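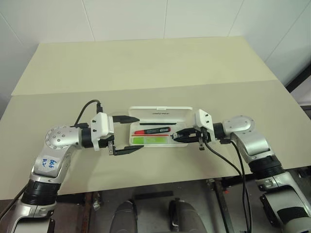

A pale tabletop against a white tiled wall.

Share 3 | Comments 0

Hovland Furniture Opens Its Kerka Repair Workshop to Households Across Lelletar

LELLETAR, 13 Nov 2025 – Hovland, the family furniture maker, is delighted to announce that its repair workshop in the Kerka district is now open to everyone with a tired table, a wobbly chair or a desk that has seen a few too many school projects. Until now the workshop only took in pieces bought from Hovland itself, and we have had to turn away a good many lovely old tables over the years, which always made us a little sad.

The change follows a trial that began in May, when we invited neighbors to bring in furniture of any make and any age. By the end of it our benches had seen 688 pieces, most of them kitchen and dining tables with rings, scratches, loose joints or drawers that would no longer close.

"People come in and apologize for their table, and then they tell you who used to sit at it," said Amnuay Phuthong, who manages the workshop. "I love that part of the day. We had one lady bring in a folding table that had been to every family picnic since she was a girl, and she stayed for two cups of coffee while we looked over the hinges – she was in no hurry and neither were we."

The Kerka workshop now has 975 square feet of floor space, with a separate finishing room and a front counter where visitors can look through samples of stain, oil and paint. Simple jobs such as tightening joints or replacing a drawer runner are usually ready in three days. Refinishing takes longer, and our staff will gladly talk you through the timing before you leave anything with us.

Hovland is also bringing back Nisurano, its much-missed line of plain, sturdy tables for small kitchens. A first run of 2,000 tables is planned, and replacement legs and hardware will be sold separately at the Kerka counter, so that a Nisurano table bought this winter can be looked after for a good long while.

Written estimates are free. Small pieces can be brought straight to the counter, and pickup of larger furniture can be arranged anywhere in Lelletar by asking the workshop staff.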